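Keeping the arm on our sweeping bench happy

I keep getting asked how I look after the arm, so I'm finally writing it all down in one place. We call ours Stidton (Yareli named it, don't ask) and it does one job all day: brush out of the basket, paper balls into the dustpan, dustpan into the clear bin. The jobs below are mine, and most of them take less time than making coffee.

Cables first, always. I start at the wrist and run my fingers down the whole bundle, feeling for a spot that's gone stiff or flat. Power off for this, please! Leave enough slack in the loop at the middle joint that the arm can reach down into the basket without tugging. I redo the ties every April whether they look tired or not.

Next comes the hand. A dry paintbrush gets the paper fluff out from between the fingers -- no sprays, I learned that one the expensive way. Then I power up and wait for the green light at the fingertip before I put anything near it.

Last, the table. Keep the bin, dustpan and basket in the same spots every time. I nudged the basket 2 inches once and lost a whole afternoon to missed grabs.
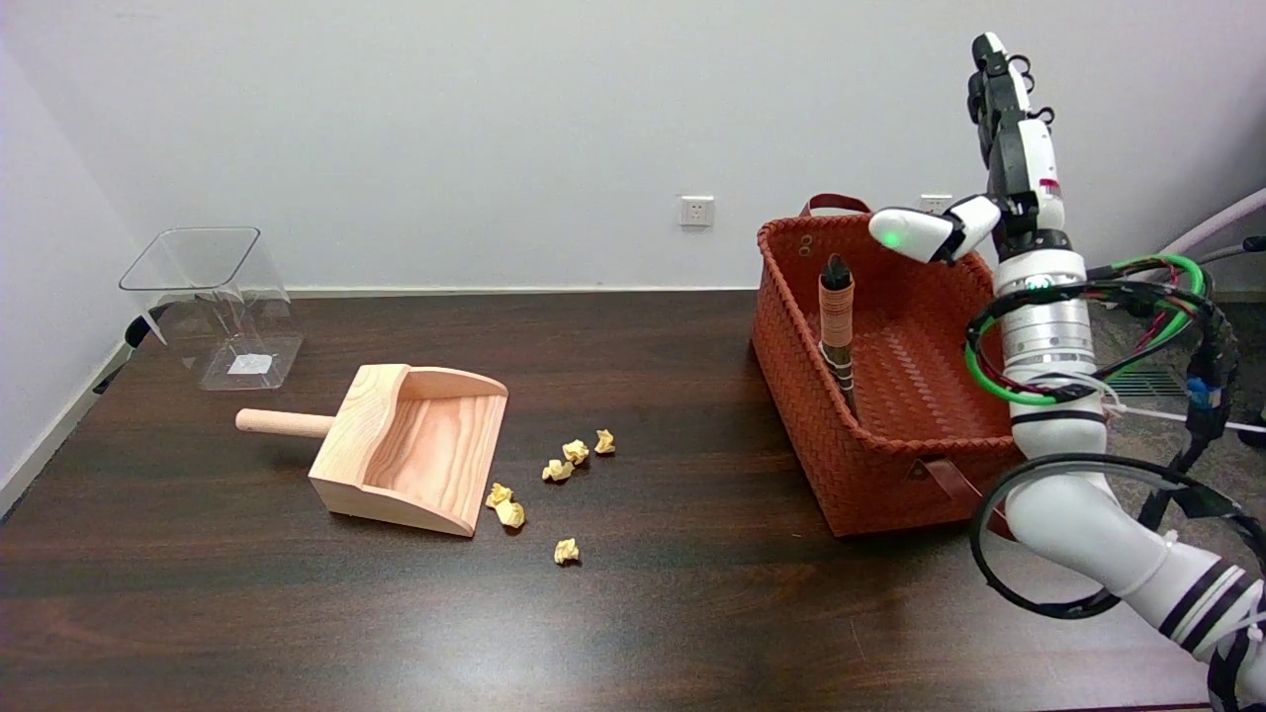
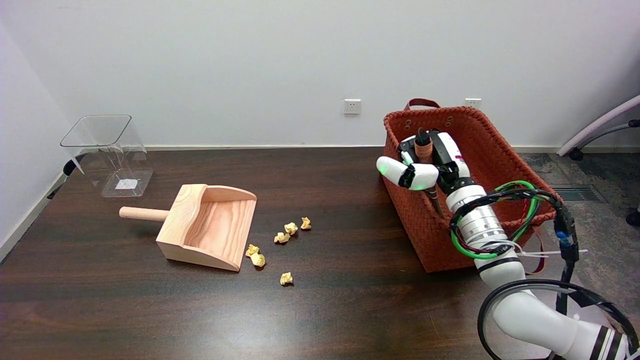 Itzel Magaña wrote in to say that she had the same missed grabs with hers and moving things back didn't help at all. Her trouble was a loose bolt at the base, and she only found it by leaning on the arm with the power off and feeling it rock. Check that before you start shifting baskets, she says, and put a dab of paint across the bolt head so you can see if it creeps.

I tried the paint trick on 8th June and I'm a convert (nail polish works too). I also keep a notebook by the switch and write down the run count whenever I tighten something. Last entry was at 564 runs, and I'll look at the base again in another 50.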